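How to Fold Trousers Flat for a Shelf or Drawer

Written by Marthinus Magagula
Laundry and Storage > Folding

The method works for chinos, casual trousers and most light cotton pants. It does not suit trousers with a pressed front crease, which should go on a hanger. Allow 5 minutes for the first pair.

What you need

A smooth, hard surface wider than the trousers are long. A bed is too soft, and the fabric shifts when you press on it.
A clear spot at one side for finished items.

Preparing the trousers

Empty the pockets and push the pocket bags back inside. Close the button and zipper. Lay the trousers across the surface with the waistband to your left and the leg openings to your right. Left-handed folders can reverse this.

Hold the waistband down with one hand and take the leg openings in the other. Pull gently until the fabric between them is straight. If one leg has dropped toward you, lift it by the hem and bring it back in line before you smooth anything. 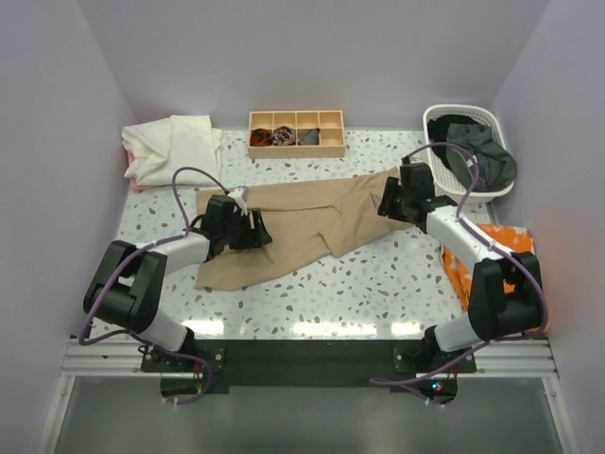 Smooth from the waistband toward the hems with a flat palm. Work out the wrinkles near the pockets first - they are the hardest to remove once the legs are stacked.

Folding

1. Fold one leg over the other so the outer seams meet.
2. Tuck the point of the seat inward to make a straight edge.
3. Bring the hems up to the waistband, stopping 30 mm short of it.
4. Fold in half again for a shelf, or in thirds for a drawer.
5. Press down once with both hands and move the bundle to the finished stack.

Stacking

Place each bundle with the folded edge facing out. Keep a stack to 7 pairs or fewer - taller ones lean, and the bottom pair picks up hard creases. Heavier fabrics go at the bottom.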